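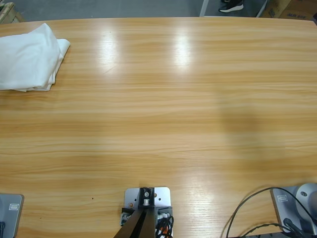 The people on the night shift asked first who would decide when the robot stops, the staff at Darneo report, and the answer is now written into the work rules: any employee at the station can stop it, at any time, without asking a supervisor.

Darneo Textile Care starts two-arm folding at its Banden site

Banden, January – Darneo Textile Care has put into operation its first folding station with two robot arms. The station was planned together with the integrator Altiris and works on small flat pieces, such as napkins and kitchen cloths. Larger pieces will continue to be folded by hand.

For the 48 employees of the folding department, the working day changes in several points. Standing time at the folding table is now limited to two hours without a change of task. Eight employees have finished a training of 15 hours, in which they learned to teach the arms a new fold and to check the result. They receive a higher pay grade from the first day at the station.

No position is removed because of the project. This is fixed in a written agreement with the employees, and the agreement can be read in the break room in all languages spoken on the site.

The company does not hide that the arms are slower than an experienced folder. Their purpose is to take over the repeated movements which cause pain in wrists and shoulders.

A second station is under preparation under the project name Diệp. The decision about it will be made after the employees have given their written comments.

Press contact: Darneo Textile Care, Communication Office, Banden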